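Tredside Lunch Club Outreach
Progress report to the Lelten Fund, second period
Prepared by Fouzia Pirzada, February 13, 2019

Where we are

The grant was for taking a hot midday meal to older people in Tredside who can't get to the hall, and for giving them someone to eat it with. The meals are going well. The company is going so well that Tomás Hegarty's round now finishes after three, and we have had to ask him to turn down second helpings of cake.

We delivered 608 meals in the period, to 68 people. Our bid promised a written survey of every one of them. The survey came back with a good many remarks about the gravy and very little on "perceived social connectedness", a phrase I put in the form myself and regret.

The kitchen

Venckus serviced the oven in December, found a fault with the door, and left us a note saying so. We had also found the fault with the door, having held it shut with a chair since the autumn. It is now mended and the chair is back in the hall.

The menu has settled down. Fish pie stays. The lentil bake, which I defended in the last report at some length, does not.

Money

Of the £2045 set aside for running costs, we have spent £2000. The remaining £45 will go on fuel. Clirner raised the price of foil trays without telling us, and we have told them what we think, politely, twice. We are still buying the trays.

Bags

Two of the old cool boxes lost their lids, so cold puddings and drinks are moving over to soft zipped bags with carrying handles. The drivers wanted something they could hang from one arm while ringing a doorbell.

The navy bag, for the cold items:
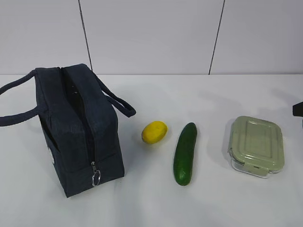
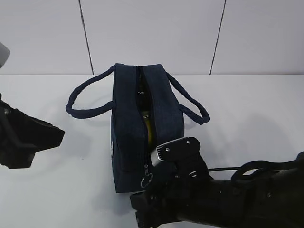
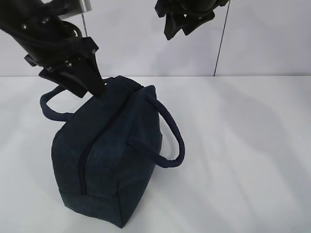
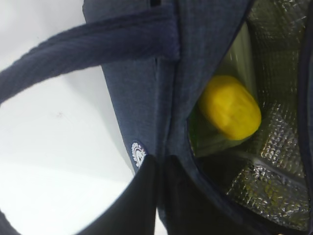
What has not gone to plan

The Lelten side of the river still has no regular driver. We advertised in the library and the surgery and got one reply, from a man who wished to receive meals. He is now on the list and speaks well of the fish pie.

The telephone rota is behind. We said every guest would get a call between visits, and at present only those living alone do. Several of the others have asked us not to start.

Next period

Find the Lelten driver. Rewrite the survey in words a person might use. Agree a finishing time with Tomás and see whether he keeps to it. We would also like to talk to you about moving £45 from fuel to trays, should Clirner write again.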